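Folding sweaters on the bed: how to keep them flat and not stretched?
Posted in Home and Laundry, October

Aileen Malabanan
I do all my folding on the bed in my daughter's room, on top of her alphabet sheet, as we have no big table. T-shirts are fine. My problem is the knitted things, mostly a gray ribbed sweater. I spread it, I fold it, and when I lift it to the pile it opens again or becomes long on one side. I also never have enough place, so the piles stay along the wall and the sweater must fit in what is left.
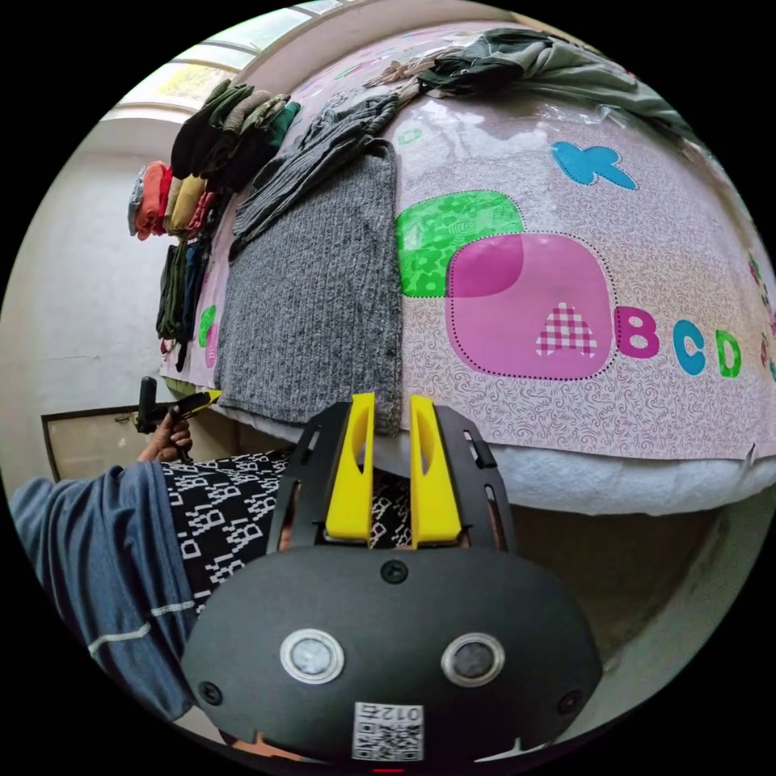 Should a ribbed sweater be folded or put on a hanger?
Folded is better. On a hanger the weight pulls the shoulders down and the ribs become wide. That much I have learned already with another sweater, so please tell me only about the folding.

Ivone Rezende
I had the same trouble for years. Put the sweater with its front down and smooth it from the middle to the sides with open hands. Do not pull the ribs. Bring one side to the middle with its sleeve, turn the sleeve down so it lies straight, then do the other side the same. After this fold from the bottom in thirds, and leave a little air inside.

When you move it, put both hands under the whole thing, like you carry a cake. If you take it by the edge, the knit will hang from your fingers and you start again.
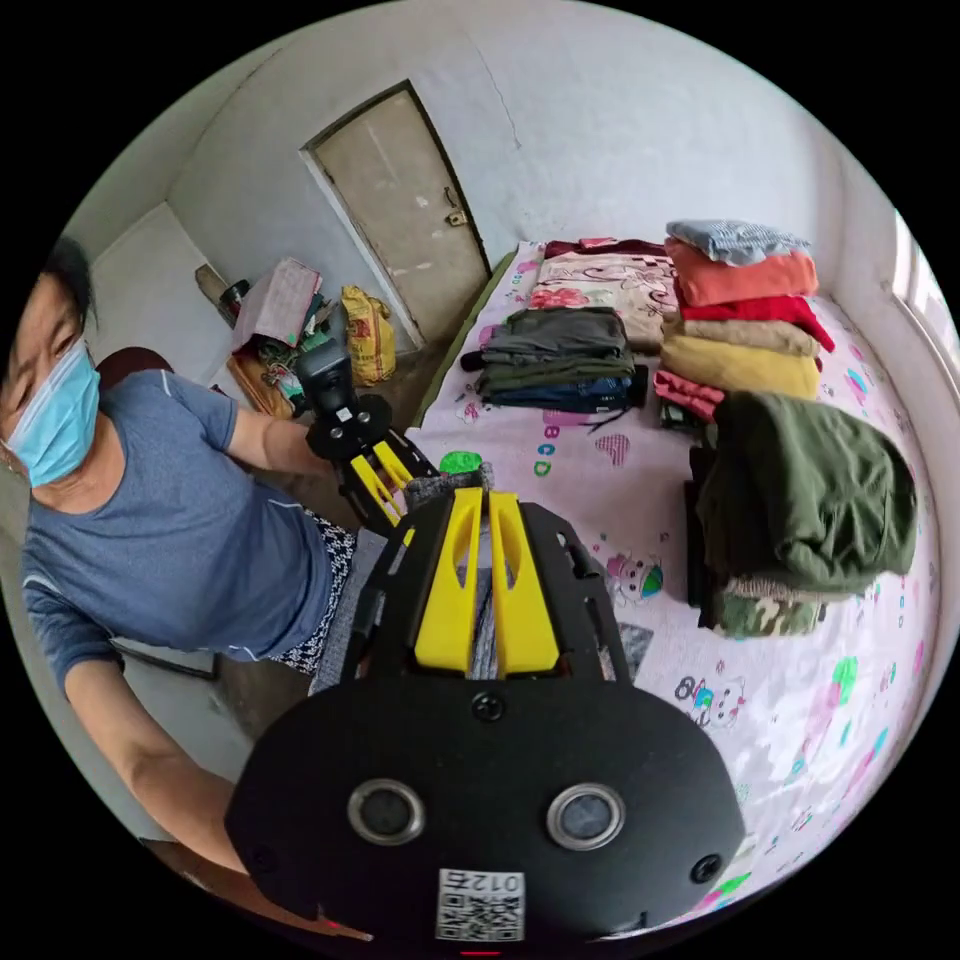

A soft mattress makes it harder also, as the fabric goes down where you press. I put a thin board under the sweater, 10 mm thick, and take it away after. Mine is from an old Preda shelf. Heavy knits go at the bottom of the pile and I stop at 9 pieces, more than this and it falls.

Unathi Mokgethi
just roll them. works for me

Érica Barbosa
Rolling is good for a suitcase, but in my drawer the thick ones opened again after one day. I agree with Ivone about the two hands. I would only add, clear one half of the bed before you begin and put the finished piles in the closet early, so you are not folding in a corner.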